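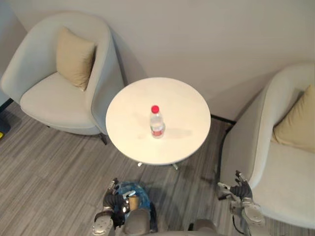 Gustgate's second album gets a release date, and a shorter title

Gustgate, the four-piece that spent most of last year insisting it had not broken up, will release its second album in November. The record is called Stiria. Until recently it was called something a good deal longer, involving a semicolon, and the band's label, Jumard, is understood to have had a quiet word about what fits on the spine of an LP.

The album runs to ten songs and was recorded over the winter in a rented house with, by the band's own account, one working radiator. Singer and guitarist Ilídio Henriques announced it in a message to the mailing list sent at 4 a.m., which either shows how excited he is or tells you something about how he sets up a scheduled email. A corrected version went out before lunch with the link fixed.

"We made a first album that sounded like four people trying to be heard over each other," Henriques wrote. "For this one we took turns."

Fans of the debut may want to brace themselves, because a fair amount of that record's charm came from the shouting. The first single, "Kinyua," is out now and contains no shouting whatsoever. It opens on a harmonium, waits a good long while for the drums, and when they do come in they sound as if they are being played in the next room by someone who doesn't want to wake a baby. The chorus is lovely all the same. It is one of those slow, climbing tunes that you think you haven't noticed until you find yourself humming it in line at the pharmacy.

The band says the song is named after the street where their old van finally died. The van gets a verse to itself, and a surprisingly tender one. It also gets a thank-you in the liner notes, ahead of two of the band's parents.

Elsewhere on Stiria, the track list promises "Salt for the Steps," "Cold Tap," "Radiator (One)" and, closing out the first side, an eight-minute instrumental called "Intermission" that the label has asked reviewers not to skip. Having heard it, this writer can report that the last two minutes are terrific and that there is time to make a sandwich first.

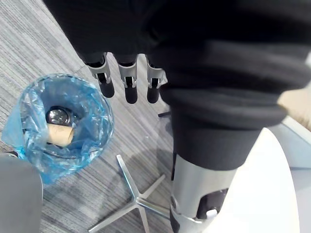
Three fingertips and a blue-lined wastebasket.

The lineup is unchanged, despite the rumors. Those started last spring when the bass player sold a bass, and they grew when the drummer turned up on somebody else's tour. The bass, according to Henriques, was a bad bass. The tour was three nights long. "People wrote us some very kind goodbye letters," he said in the same message. "We've kept them for when we need them."

There is a string section on two songs, which is the sort of thing bands do on a second album when the first one has paid for itself. In this case the string section is a single cellist recorded many times over, and the first album has not quite paid for itself. Jumard pressed it in a small run and sold the last of them this summer, mostly at shows, mostly to people who already had the download. A repress is planned to go with the new one – same sleeve, slightly less orange.

As for how Stiria sounds as a whole, it is quieter, slower and better sung. Henriques used to attack a melody like a man trying to get a couch up a stairwell. Now he leaves some room around it, and on "Salt for the Steps" he drops down to something close to talking for the last verse, over nothing but cello and a bit of amp hum. It's the best thing the band has done. It is also, naturally, buried at track nine, where anybody listening on shuffle has a fighting chance and everybody else has to earn it.

Not all of it works. "Cold Tap" has a spoken middle section about plumbing that may be a metaphor, and goes on long enough that you start to hope it is. And the decision to end the album with a reprise of the opening song, backward, is one that could have been slept on.

A tour follows the release, 20 dates in all, beginning with a run of small rooms and finishing at a converted feed store with a capacity of 161. The band has played there before and calls it the best-sounding room it knows. It sold out last time, helped along by the fact that the opening act brought about 56 relatives.

Henriques has promised that the new songs will be louder live. He has also promised to play the whole of "Intermission" every night, so the bar staff, at least, can look forward to a decent eight minutes. The harmonium is coming too. It weighs more than the drummer's entire kit, and there has been some discussion within the band as to whose job it will be to carry it, now that the van with the ramp is gone.

Tickets go on sale to the mailing list first and to everyone else a day later, at 10 a.m. Members of the list should look for the code at the bottom of the corrected email. The code in the first one belongs to a discount on T-shirts that ended last year, though several people have reported that it still works.

Stiria will be out on vinyl, CD and download. A cassette edition was discussed and, in Henriques's words, "discussed again," and will appear at some point after the tour, once the band has found out who still has a machine to play it on. The download comes with a lyric booklet, including the plumbing part in full.
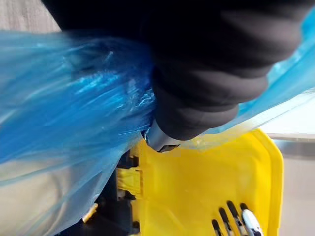 Will the songs from the first album be on the set list?

The band says about half of each show will be older material, with the order changing from night to night. "Kinyua" is expected to close the main set, and anything with shouting in it is being saved for the encore, when Henriques no longer has to worry about his voice.

Support on all dates is still to be confirmed. The cellist will join for the first week and the final show, and in between her parts will be covered by the bass player on a keyboard he says he has nearly learned. A second single is due a few weeks ahead of the album. The label would like it to be "Salt for the Steps." The band is leaning toward the plumbing one.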